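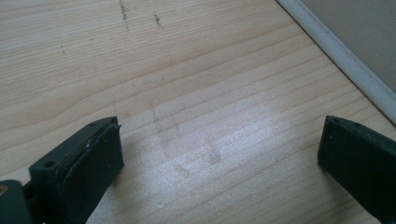
How does a robot learn to wipe a table?

Grown-ups like to say that robots "learn just like you do." Be careful with that one. You probably learned to wipe a table after being shown once or twice, maybe with some grumbling. A robot needs a lot more help, and most of the help comes from people.

Step one: a person does the job

Bogdan Furtună works on a project called Hako. He holds a tool with two dark fingers at the end, the same kind of fingers the robot will have. A camera rides on the tool and records what is in front of it. Bogdan squeezes, the fingers close. He lets go, they open wide again. Then he does a chore with it, like picking up a cloth and rubbing at a smudge.

One chore, done once, is called an example. Bogdan has made 700 of them. His arm gets tired. The robot's arm was switched off the whole time.

Step two: do it again, but different

Look at the smudges on that wood. Some are dark and easy to spot. Others are faint and gray, and there is a big patch of white glare right next to them. You can tell a shiny spot from a dirty spot, most of the time. A computer has no idea which is which until it has been given examples of both.

So the team changes things. They try other tables, other lights and other kinds of mess. The Hako collection now holds 2,008 examples.

Is that a lot? It sounds like a lot. But all of them were made in 37 rooms, and your kitchen was probably not one of them.

Step three: throw some away

Necati Erdem watches the recordings. If the cloth slips or a hand blocks the view, he may take that example out. A computer that copies people will copy their mistakes too. It can't tell that Bogdan sneezed.

Does it work?

Sometimes. When you see a video of a robot cleaning up beautifully, here are some good things to ask.

How many tries did it take to get that video?
Had the robot practiced on that same table?
What happens if you move the lamp?
Who made all the examples, and how long did it take them?

The Hako team wants to reach 3,000 examples by August. Necati thinks the robot will be better at tables by then. He won't promise anything about jam.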